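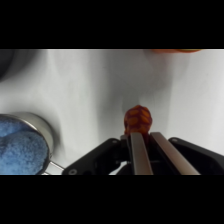 A Day at the Ernen Writers' Open House

I got to Ernen early, found the wrong door, and ended up in the kitchen with a woman cutting lemon cake. She pointed me upstairs. There were 19 of us in the reading room, most with notebooks, one with a typewriter in a case that never got opened.

Sabine Teuber led the first workshop. She writes mysteries, and she asked us to put down 4 sentences about a stranger at a bus stop without saying what the person looked like. Mine was bad. I used "mysterious" twice. The man next to me, Owino, read his out loud and I wanted to know what happened to his stranger, so I guess he passed.

After lunch we had 60 minutes to write anything at all. I worked on chapter three of my novel, the one I have been stuck on since April. My main character, Modard, has been standing in a hallway all that time. I moved him into the next room – not much, but he is out of the hallway.

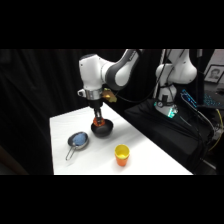

Orange piece at the rim of the black bowl.

The last part was questions. Someone asked how to tell when a draft is done. Sabine said she stops when she starts putting commas back in. Someone else asked about agents and that took up the rest of the time.

I bought a used book on dialogue from the table by the stairs for 3 dollars and read half of it on the train home. The next open house is in spring. I signed up before I left, and my husband says I have to finish the chapter first.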